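Nail polish at home: your questions about storing and sorting

These are the questions I receive most often from readers of the Lustar newsletter. I answer them from my own practice, and where I was not sure, I asked Marisol Haverford, who had a nail salon for many years. If you do not find your question, write to me and I will add it at the next update in January.
Amos Marchetti

Should the bottles stand or lie?

For storage, standing. When a bottle lies for weeks, the polish comes into the neck and dries on the thread, and then the cap is hard to open. For one hour of sorting on the table it makes no difference.

Can I keep polish in the bathroom?

I do not recommend it. The temperature goes up and down with every shower. A drawer in the bedroom or a closed cabinet in the hall is better. Also keep it away from the window, as light colors can turn yellow in the sun.

And in the refrigerator?

It is possible, but the polish becomes thick and you must wait until it is at room temperature again. I stopped doing this.

How do I open a cap that is stuck?

Hold the closed cap under warm running water for a minute, dry it well, and turn it with a rubber glove. Please do not use pliers — the neck is glass and can break in your hand. After it is open, clean the thread with a cotton pad and a little remover.

My polish is too thick. Can I add remover?

No. Remover spoils the polish. Use two or three drops of polish thinner, close the bottle and roll it between your hands. Marisol says that shaking makes bubbles, and I have seen the same.

What kind of basket or box is good?

One that you can wash. I like plastic baskets with openings in the side, because you see a little what is inside and the smell does not stay. The bottom should be flat so that the bottles can stand. My first one was the Irkholm wire basket, and small bottles fell over in it all the time.

How do I sort a mixed collection?

Take everything out of the basket and lay it on a table with good light. A desk lamp helps very much with pale shades. Look at each bottle, check the cap, and put back only what you want to keep. I do it by color family: pinks and reds together, then purples, then white and cream, and clear at the end.

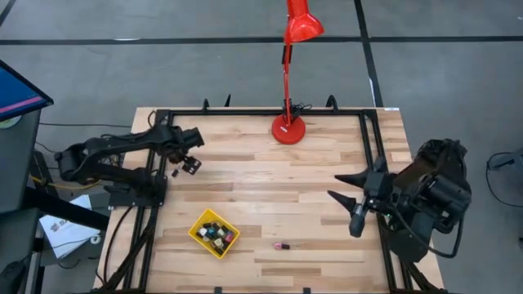
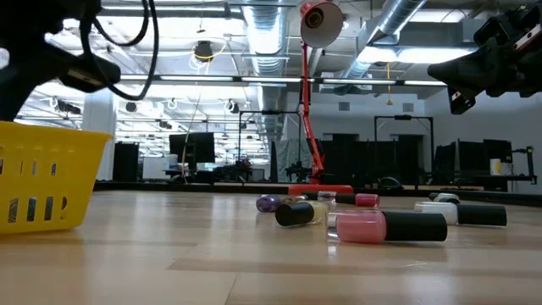

A light wooden table and a red lamp; the second photo has pink, purple, cream and white polish beside the yellow basket.

Where do I throw away old polish?

Not in the sink and not in the normal trash if it is still liquid. Most towns take it with paint and other household chemicals. Ask your town which day they accept it; in mine it is Thursday.

Does polish have an expiration date?

Some brands print one and many do not. I look at the polish itself. If the layers do not mix after rolling, or the smell has changed, I do not use it anymore.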